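Course handout 4: Portion control and holding of cold salad items
Catering Operations, Level 2. Module leader: Lavanya Kotian. Revised Feb 3, 2020.

This handout accompanies the fourth lecture and should be read before the practical session in the Achari kitchen. It covers portion standards, the holding of prepared leaves and the keeping of waste records. Students are expected to bring a copy to the practical and to have completed the reading listed at the end.

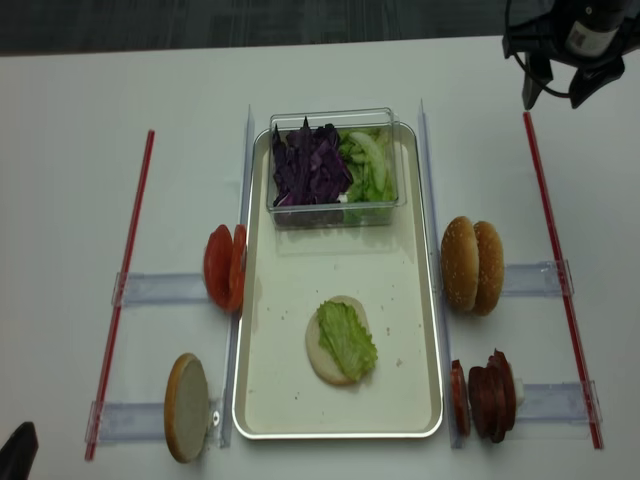
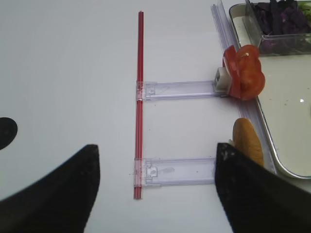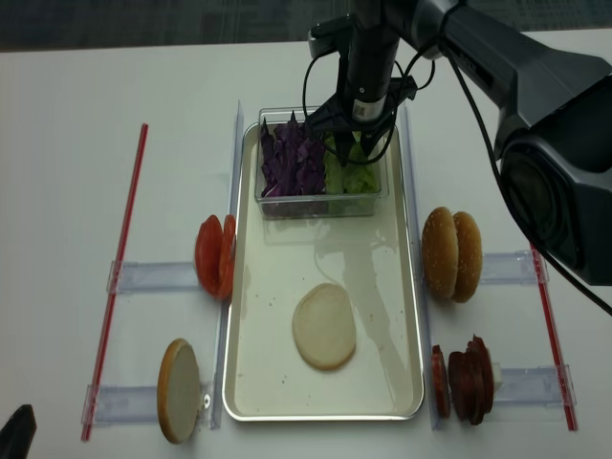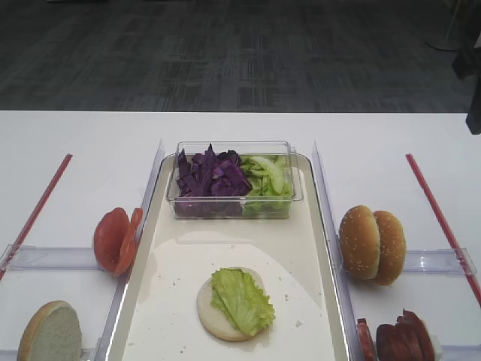 *Figure 4.1. Assembly on a white tabletop. The first picture shows shredded purple cabbage and lettuce held in one clear container.*

## 1. Why portions are standardised

A portion standard is a written statement of how much of each item goes into a dish. It serves the customer, who should receive the same meal on each visit, and it serves the business, which cannot set a price until the cost of the meal is known. Salad items are often left out of the standard on the grounds that they are cheap. Over a term of trading this is a mistake. Leaves and shredded vegetables are light, are served by hand and are easily over-served at busy times.

Each standard should state the item, the form in which it is served (whole leaf, torn, shredded), the weight or measure, and the utensil to be used. "A handful" is not accepted as a measure in assessed work.

## 2. Worked case: the Rurkik canteen

The Rurkik canteen served 2,000 filled rolls in December. The portion standard allowed one measure of shredded cabbage per roll, so the expected use was 2,000 measures. Stock records showed that 3,755 measures had been issued from the cold store. Of the rolls sold, 1,334 went out during the midday service.

Students should work through the following before the seminar:

1. Calculate the difference between expected and issued measures.
2. Express that difference as a percentage of expected use.
3. Suggest two causes that could be tested from the records alone, and one that could only be tested by watching the service.

Hipólito Figueroa will lead the discussion. Written answers are to be handed in at the start of the seminar and will be returned the following week.

## 3. Holding prepared leaves

Washed and cut vegetables must be kept chilled until service. The college requires 5°C or below in all teaching kitchens. Containers are to be filled for one service only and must not be topped up from a fresh batch, as this makes the age of the contents impossible to record.

Red and purple cabbage holds its texture longer than lettuce once cut. Where the two share a container, the whole container takes the shorter holding time. Cut lettuce browns first at the torn edges, and any browned pieces are to be removed and entered on the waste sheet.

## 4. Waste records

The waste sheet has four columns: item, weight, reason and initials. Preparation waste (cores, outer leaves) is entered separately from service waste (spillage, returned plates, items past their holding time). The Multden sheet used in previous years has been withdrawn and should not be submitted.

Entries are made at the time of disposal. Sheets completed from memory at the end of a shift will be marked as incomplete.

## 5. Reading and contacts

- Kotian, L., *Module Notes*, sections 6 and 7
- Sayegh, K., *Costing the Cold Counter*, chapter 2
- Kitchen rules, as issued at induction

Questions on costing should be addressed to Khalil Sayegh. Requests for a change of practical group go to Sivaprasad Kurup at the module office, in writing.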